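Hospital labs have been short of people who can read sequencing data for years, and the backlog shows up in waiting times. At Bodness, a regional network of clinics, a family with a suspected inherited heart condition used to wait 90 days for a report. Since April, the wait has been 30.

The change came from a software contract with Cakska, a small company that sells variant analysis as a cloud service. Labs upload raw reads at the end of the day, and a ranked list of likely variants is ready by 7 a.m. A geneticist still signs every report.

"The ranking saves us the first pass," says Xiaoyan Qiu, who runs the molecular lab at Bodness. "We used to open each file and start from nothing. Now we start from a short list and check it."

Bodness ran the service next to its old process on 523 stored samples before switching. The two methods disagreed on 10 of them. Qiu's team went back through those by hand and sided with the software on six. The other four were cases where family history mattered and the software had none to work with. Cakska has since added a field for it.
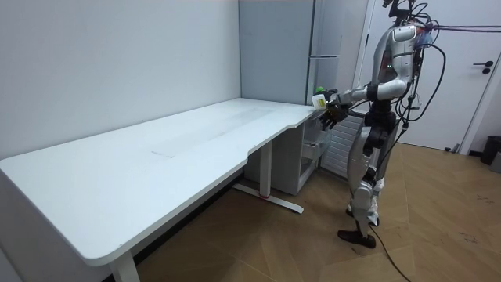
A humanoid robot at a long white desk, with a small object in its hand.

Cost was the harder question. Genome files are large, and moving them in and out of a data center is billed by volume. Bodness settled on a deal with Solanki, a hosting provider, that keeps the files in one place and brings the computing to them. Transfer charges fell, though storage now takes up a bigger part of the lab's budget.

Ankit Bhardwaj, head of product at Cakska, says smaller hospitals ask about price before they ask about speed. The company plans to offer a per-sample rate so that a lab with only a few cases a week can sign up without a yearly minimum.

There is competition. Wusik, which began as a consumer ancestry business, is testing a similar service with two university hospitals and has said it will support tumor samples first – an area Cakska has not entered.

Qiu would like to see both. Her lab still sends its cancer work to an outside provider, and the courier leaves every Friday at noon.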